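Visual odometry drops out in simulation when the camera turns to a plain wall

Tiburcio Cervantes
I'm running a feature-based tracker on rendered indoor views before we try it on hardware. Detector is capped at 1000 features per view. Facing furniture it's fine, but when the camera yaws towards a bare wall the count falls to 41 and the pose jumps.

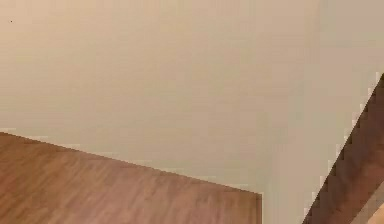 I've tried lowering the corner threshold. That gets me up to 565 features, but most don't survive matching and the drift gets worse. Is there a setting I'm missing, or do I need a different method?

Kovach
Lowering the threshold mostly gives you compression noise. Are you saving the renders as video first? If so, feed the tracker uncompressed images and compare. Also check how the features are spread. If they all sit along one or two table edges the pose is badly constrained whatever the total. Bucket them on a grid, and when too many cells are empty, fall back on wheel odometry or the IMU until they fill again.

Garura
raise the cap to 2000, worked for me

Emness
The cap won't help if the detector can't find 1000 to begin with. I'd add line features. Long straight table edges track well and plain walls stop mattering so much. Kovach's fallback is still worth having.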